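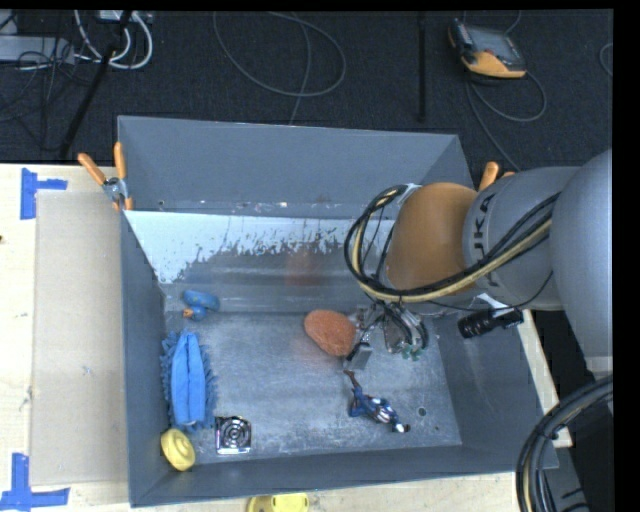 오리를 집는 데 한 학기

3월 | 글 Thitima Ratanaporn

우리 동아리 이름은 비캉스(Gikance)다. 뜻은 선배들도 모른다. 학교 축제에서 우리가 하는 일을 설명하면 대개 이런 반응이 돌아온다. "그러니까, 통에서 물건을 꺼낸다고요?" 그렇다. 고무 오리와 스펀지와 액션 피겨를 꺼낸다. 조카는 다섯 살인데 나보다 잘한다.

요즘 학생 로봇 대회는 갈수록 화려해진다. 지난번 요켈리코(Jokelico) 대회에서 상을 탄 팀의 로봇은 춤을 췄다. 관객은 거의 100명이었고 박수도 컸다. 우리 로봇은 파란 먼지떨이 앞에서 한참 고민하다가 허공을 집었다. 박수는 지도 선생님 혼자 치셨다.

그래도 나는 수업이든 대회든 통을 하나씩 놓아야 한다고 생각한다. 춤은 한 번 짜 두면 매번 같은 춤이다. 통 속의 오리는 매번 다르게 눕는다. 둥근 것은 미끄러지고, 납작한 금속은 바닥에 붙은 듯 안 떨어지고, 털 달린 것은 어디가 가장자리인지 사람도 헷갈린다. 27번 실패한 기록을 들여다보는 동안 배운 것이 교과서 80쪽보다 많았다. 교과서 80쪽을 다 읽지는 않았다는 점은 밝혀 둔다.

심사 기준도 좀 바꾸자. 완성 영상 말고 실패 기록에 점수를 주면 된다. 그러면 우리 팀은 우승 후보다.

댓글 5 · 공유 27

관련 글
- 바빈홀름(Wavinholm) 교류전 참가 후기
- 오버홀처(Oberholzer) 장학금, 누가 받나
- 동아리방 열쇠는 왜 늘 없는가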